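The Long Way Around a Small Block

Upstairs from a bakery supply shop in Ballen, in a room where the afternoons smell faintly of sugar, a small research group called Brurken has spent the better part of a year teaching a robot arm to be patient. They would put it differently. They would say they are studying how a learned grasping policy copes with clutter it has never met before, and they would probably draw you a diagram. But I sat with them through a good many cups of tea, and patience is the word I kept writing in my notebook.

The arm I'm talking about lives inside a computer. It has a table to work at, a room around that table, a floor and walls and a ceiling, and all of it is made of numbers. The simulator that runs the place is called Clulo, and the group wrote a fair amount of it themselves, back when they thought it would be a weekend project and before it swallowed an entire winter. The method they train inside it goes by the name of Ko, which is short for nothing at all. Somebody needed a folder name, the folder stuck, and by the time the first draft of the paper went around it was too late to come up with anything grander.

What Ko does is easy enough to say. Most grasping systems are taught by way of success. You show them a thing on a table, you let them try to pick it up, and you reward them when the thing leaves the table in their fingers. Do that enough times and you get a robot that is very good at picking up things that sit out in the open. Put something large and awkward nearby, though, and the habits it learned in open space begin to work against it. It knows where the fingers ought to end up, and it hurries there, and an elbow or a forearm comes along for the ride and knocks into whatever is in the neighborhood.

The Brurken people had watched this happen so often that they had a whole vocabulary for it, most of which I can't print. Their idea was to split the lesson in two. In the first part the arm learns to grasp, the same as anyone's would. In the second part, it learns to arrive. The reward in that second stage comes from the approach, from how much room the whole arm leaves itself on the way in, and the grasp is only checked at the very end. They also let the arm stop and wait above the target for as long as it likes before it commits, and this was the change that seemed to please them most. Earlier versions were charged a little for every moment they spent hanging in the air, as is common, and the result was an arm with the manners of somebody late for a train.

Then there is the matter of the obstacle. You might expect them to fill the table with mugs and cereal boxes, the kind of stuff a household robot would really run into. They tried that first and it went fairly well, and then they got suspicious about why it had gone so well. Mugs look like mugs, and a system that has seen a great many of them can fall back on remembering. So they wrote a little generator that makes big, plain, many-sided solids with no name and no purpose, each one with its own odd tilt and its own set of corners, and drops one of them on the table beside the things to be picked up. They made 1,000 of these for training and held back 153 that the arm would never see until it was tested. I was allowed to page through the held-back ones on a laptop and I found them oddly lovely, like a drawer of stones from a beach where the sea has no patience for curves.

The small things are simpler, being mostly little cubes and low blocks set down close together, because close together is where the trouble is. A lone cube is no great challenge anymore. Two cubes nearly touching, with another piece tucked up against them, leave very little room for a fingertip, and the arm has to choose which way to turn its wrist before it goes down. Choose badly and it pushes the lot of them across the table.

I asked to see it run, of course, and they were kind enough to slow it down for me. At full speed the whole business is over before a visitor has found the right part of the screen. Slowed down, you begin to notice that the arm has a sort of style. It likes to come up high and bend over the work, a bit like a heron, and it will fold itself quite a way back if there's something big on its own side of the table.

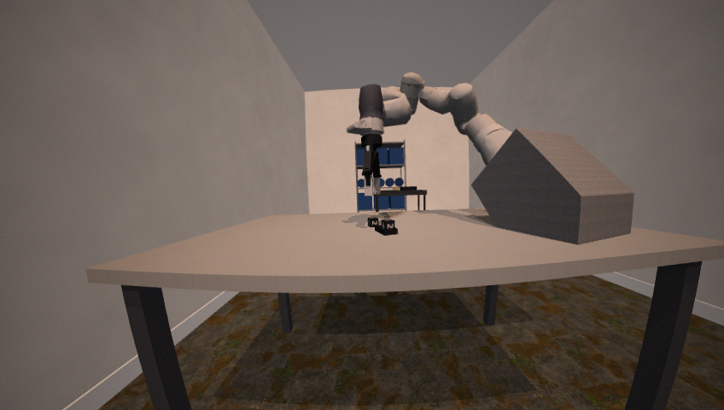

Does a policy trained this way need to be told where the obstacle is?

It gets no map and no label. Ko works from simulated depth views of the table and has to figure out for itself which parts of what it sees should be kept at a distance.

The group is careful about how they report the results, and I'll try to be careful too. On the unseen solids, the version with the separate approach stage bumped into things a good deal less than the version trained the ordinary way, and it picked up its targets just as often. It was slower. Nobody in the room minded that very much, although one of the reviewers of the paper apparently did, and there is now a long and rather dignified paragraph about time in the appendix. The gains shrank when the target sat right against the solid itself, so that there was hardly any space to leave. Giving the arm room is a fine habit when there is room to be had, and they haven't settled on what it should do otherwise. One camp wants to let it nudge the obstacle gently aside. The other camp thinks that once you permit nudging you'll never see the end of it, and both camps share a kettle, so the discussion goes on more or less all day.

The room in the simulator gets shuffled as well, in the way that is customary in this line of work, so that the arm doesn't grow attached to one particular wall or one particular light. There are 20 floor patterns and a good supply of plaster, and bits of background furniture that come and go. Some of the combinations are hard on the eyes. I was told that taste had been considered and then set aside, and that an arm which can keep its mind on a cube in spite of a truly unfortunate floor is likely to manage in an ordinary workshop.

Whether it will manage is the next question, and the one they are working on now. They have a real arm on order and a corner of the room cleared for it, with tape on the floorboards to mark how far it can reach. The plan is to have a local joiner cut a handful of the solids from wood, full size, working from the same files the simulator uses, and to try the policy on them without any further training. They expect to lose something in the move. Real depth cameras are noisier than pretend ones, real cubes slide, and a real table has a wobble that nobody has ever written into Clulo, though after my visit there was talk of adding one.

The joiner has already been by to look at the drawings. He wanted to know what the pieces were for and which way up they were supposed to go, and when he heard that any way up would do, he asked for the job in writing.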